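Two arms, one tray: planner treats the head view and the side view as different tray positions

Elvia Meléndez

Hello everyone, and thank you in advance for reading a long one! I run the planning side of a small two-arm tabletop setup, and I'm the only software person on it, so I've got no one down the hall to ask. We plan in Flurkero and feed it object poses from two sources, a fixed camera by the table and one up at head height. Each one is fine on its own. When I fuse them, the tray comes out as two trays, 27 mm apart, and the planner then decides there is an obstacle lying right across the place it wants to put the cup. It gives up after 17 tries with "no collision-free goal."

The gold cup and the big black tray are what I've been testing with. 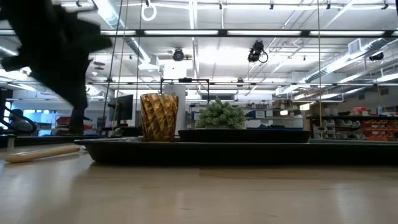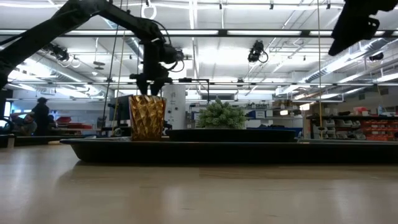
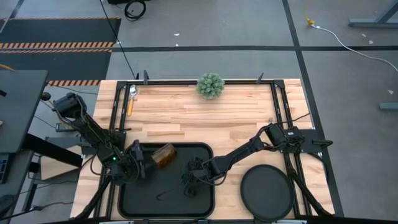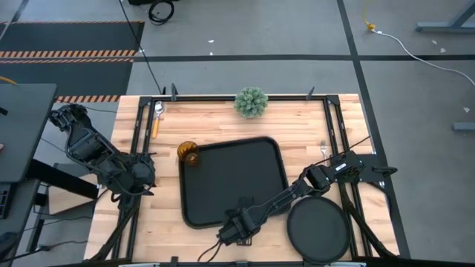 I redid the intrinsics for both cameras last week, and reprojection error is under a pixel, so I'm fairly sure the lenses are fine. I've also tried averaging the two poses, which gets me a plan, but then the place height is wrong and I don't trust it one bit. Is this a calibration thing, a timing thing, or am I using the fusion node wrong? Any pointers would be so welcome.

Aurelio Becerra

Hi Elvia! I lost most of a September to something very like this, so you have my sympathy. Before you touch the calibration again, have a look at the time stamps. Our fusion node stamped each pose when it arrived and ignored the capture time, and one stream was running 40 ms behind the other. Try it with both arms parked and nothing moving. If the two trays slide together, it's timing, and you want to turn on capture-time stamps and look up the transform at that time.

If they stay 27 mm apart with everything still, go after the extrinsics. Put a marker board flat where the tray sits, solve both cameras against the left arm's base, and then check the right arm's base separately (I skipped that part the first time, silly me). And please do drop the averaging! It puts the tray somewhere neither camera saw it.

kesgate_dan

had this, raised the collision padding to 3 cm and it went away

Elvia Meléndez

Dan, thanks, but more padding makes my goal even more blocked, so I think yours was a different problem. Aurelio, I parked both arms and the gap is still there, so extrinsics it is. I'll borrow the marker board back from Escobedo and post the numbers here.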